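Podden Children's Books
Editorial and Production Meeting: Minutes

Present: Titilayo Adebisi (chair), Teodoro Navarro (editorial), Bukola Garba (design and production), Min-kyu Myung (rights and sales), Berwyn Phillips (minutes)
Apologies: none

1. Minutes of the previous meeting
Accepted with one correction. Under item 4, the reading age for the second counting book should be given as three to five, not four to six. BP to amend the filed copy.

2. Matters arising
2.1 The library edition of the bedtime title has gone to the printer. Proofs are due back before the August meeting.
2.2 The request from Vasitz for a larger trim size was discussed again. BG repeated that the larger size does not fit the present sheet without waste. MM to tell Vasitz that the trim size stays as contracted and to offer the board book format as an alternative.
2.3 TN has not yet had the reader's report on the hospital story. Carried forward.

3. Getting Dressed (picture book, ages three to six)
3.1 Text. TN circulated the third draft. The page on buttons has been cut from nine lines to four. The meeting agreed that the rhyme on the opening spread is forced and that the spread would read better in plain prose. TN to return it to the author with that note.
3.2 Vocabulary. TA asked that "garment" be replaced by "clothes" throughout. "Sleeve", "collar" and "hem" stay, as they are explained on the pages where they first occur.
3.3 Length. The book is set at 32 pages including endpapers. The author has asked for a further spread on shoes. Not agreed. Shoes may be held over for a possible second title.
3.4 Notes for adults. The single page at the back is too dense for the type size. BG proposed moving half of it to the inside back cover. Agreed, subject to the barcode position.

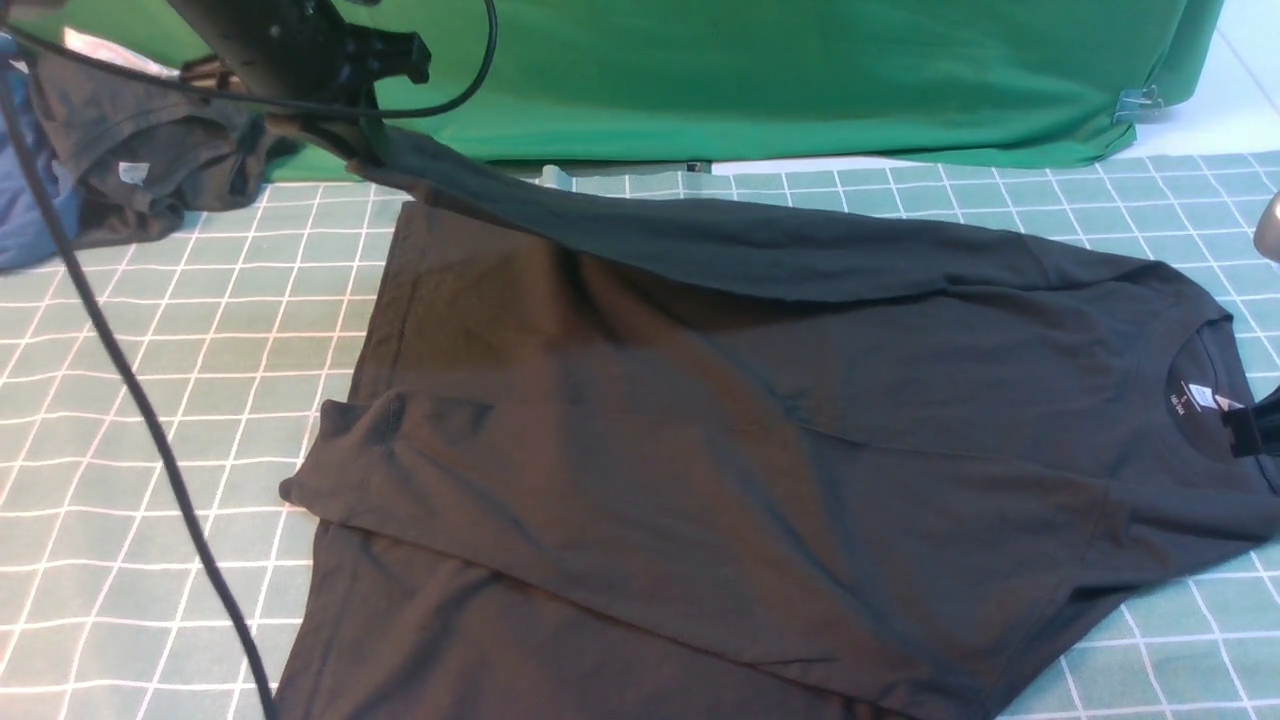
4. First Aid for Small People
4.1 MM reported that the first printing has 851 copies left in the warehouse. TA asked for a decision on reprinting before stock falls further.
4.2 TN noted that the page on burns must be checked again before any reprint. The medical reader's comments on it arrived after the first printing and were held on file. They affect wording only; the artwork can stand.
4.3 The glossary has two entries out of alphabetical order. BG to correct at the same time.
4.4 Agreed to reprint once 4.2 is complete. Quantity to be set by TA and MM outside the meeting. Cover price unchanged.

5. Illustration
5.1 Roughs for the garden book were tabled. Comments: the child's coat changes length between the second and third spreads; the snail on the title page is too close to the gutter. Otherwise approved to go to colour.
5.2 BG asked for a rule on lettering inside artwork, which has to be redrawn for every foreign edition. Agreed that from now on all lettering in pictures is supplied on a separate layer. BG to add this to the illustrator's brief.
5.3 Two illustrators have asked for longer between roughs and finished art. TA was content with six weeks where the schedule allows — not as a standard term.

6. Rights and translation
6.1 Ekwueme has made an offer for two titles in the weather series. The advance is acceptable. The term is longer than usual and MM will ask for it to be shortened before the offer goes to the author.
6.2 Esness has asked to see the Getting Dressed text. Agreed to wait until the opening spread has been rewritten (see 3.1).
6.3 MM reminded the meeting that contracts signed before the present template do not cover audio. A list of the titles affected is needed. MM and BP to prepare.

7. Reading group
7.1 The Saturday reading session at the library used the text of the garden book without pictures. TN's notes were taken as read. Younger children lost the thread at the list of tools. Older children asked for more about worms.
7.2 TN proposed shortening the list of tools to three items. Agreed.
7.3 BG asked whether the next session could use printed dummies so that page turns can be judged. Agreed in principle. BG to cost a short run.

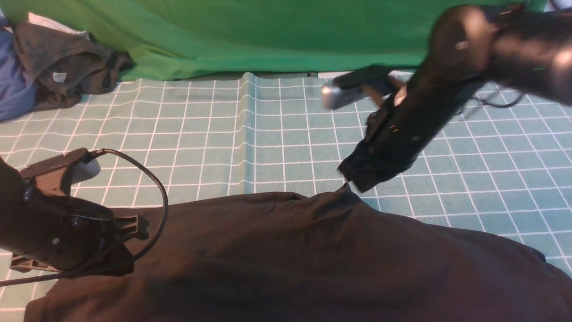

Dark grey clothing and folded blue fabric against the green backdrop.

8. House style
8.1 Reading ages will be written in words on covers and in figures in the catalogue.
8.2 Dashes in text for readers under six are to be avoided. TN pointed out that two current titles break this rule — both will be put right at reprint.
8.3 The style sheet still gives the old imprint address. BP to correct.

9. Any other business
9.1 The shelf of file copies is incomplete. Anyone holding copies of the weather series is asked to return them to BP.
9.2 BG will be on leave for the first half of August. Printer queries in that period go to TA.

10. Actions
BP: amend previous minutes (1); correct style sheet (8.3)
MM: reply to Vasitz (2.2); term of Ekwueme offer (6.1)
MM, BP: list of contracts without audio (6.3)
TN: chase reader's report (2.3); opening spread to author (3.1); page on burns (4.2)
BG: back matter layout (3.4); glossary (4.3); illustrator's brief (5.2); cost of dummies (7.3)
TA, MM: reprint quantity (4.4)

Next meeting: August, date to be circulated by BP.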